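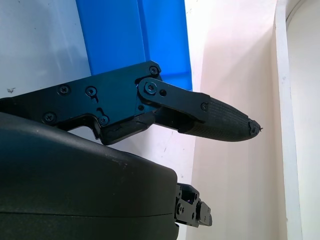

Manholm Water Cooperative
Minutes of the ordinary meeting, 2024-01-07
Place: meeting room, Manholm pumping station
Present: six of seven directors, the clerk, the operator on duty
Absent: one director, excused

1. Opening
The chair called the meeting to order at 6:30 p.m. A quorum was present. The agenda was adopted with one change - item 7 (hydrant flushing) moved to the next meeting.

2. Minutes of the previous meeting
Approved with one correction. Under item 4, "north main" should read "north lateral".

3. Operator's report
Both wells ran normally during the period. Well 2 was shut down for four hours to replace a check valve. Chlorine residual stayed within limits at all sampling points. The pressure recorder at the Odholm end of the line lost its readings for two nights. The battery has been replaced and the recorder is working.
Static pressure at Odholm was 63 psi at the last manual reading.

4. Meter replacement
The clerk reported that 121 of 226 service connections now have new meters. Work stopped in December when the ground froze and will resume when the pits can be opened safely. The remaining stock is in the pump house, still in cartons.
Three members have asked to have their meters moved out of driveways. Discussion followed on who pays. The present rules cover relocation only when the cooperative requests it.
Motion: that relocation at a member's request be done at the member's cost, with a written estimate given first. Seconded. Carried, five to one.

5. Leak on the north lateral
Night flow on the north lateral remains higher than expected. The operator closed the valves one section at a time and narrowed the loss to the stretch between the culvert and the Odholm turnoff. No water has come to the surface. Zadomix has quoted for one day of acoustic leak location. A second quote was requested and has not arrived.
Motion: to accept the Zadomix quote if no second quote is received within 28 days. Seconded. Carried.

6. Rates
The draft rate table was reviewed. The base charge is unchanged. The upper usage tier would start at a lower volume than at present. Two directors asked for a comparison using last summer's bills before any vote. Tabled. The clerk will prepare the comparison - June bills first, as these show the most irrigation use.

7. Correspondence
One letter, from a member on the east side, about cloudy water after the valve work. The operator flushed the line and the member has confirmed that it cleared.

8. Next meeting
Same place and time, next month. Hydrant flushing and rates to be on the agenda.

Adjourned at 7:50 p.m.
Recorded by the clerk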